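Thu 9 July

Wrote up what I have on the Vrabec side tonight, such as it is. Tea went cold twice.

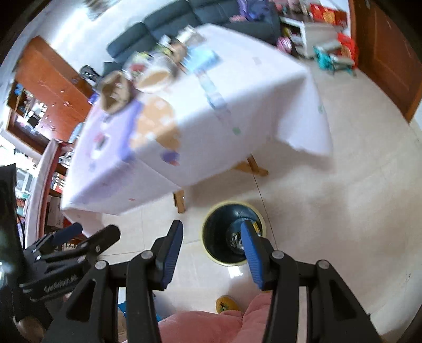
## Great-grandfather Vilém, again

Letter from Otakar Kollár in Murín. He is quite sure that Vilém Vrabec was born at Ustamside, the elder of two boys, and that he walked to Mallstead at fifteen to be apprenticed to a saddler. Walked! Every family has a man who walked somewhere. I looked at the map and I don't believe a word of it, not over those hills and not with a trunk, and the trunk is in the story too.

What I do have is the marriage entry, Vilém to Jozefína Polák, and a burial for him at Luvton. The entry calls him a labourer. No saddles. Otakar says the clerk was careless, which is what he says whenever a clerk disagrees with him.

Then there are the children. Mum always said five. Otakar has sent me five names, very neatly typed, but two of them look to me like the same girl, baptised under one name and called another at home. I wrote back in May asking where he got the list and he has answered every question in my letter except that one.

## The nobleman

He has also found us a nobleman. Entry 1291 in some register or other, a Ctibor Jurčo, with land, and we are meant to be descended from him through Jozefína's mother. Same surname as her mother, yes. So was half the valley, I should think. I'd want a good many christenings in between before I told the grandchildren.

Otis Oyelaran at the library says he can order the Luvton film if I fill in the pink form. Filled it in. Left Vilém's trade blank and put a question mark beside his birthplace.

Must ring Mum's cousin before Sunday about the girl with two names.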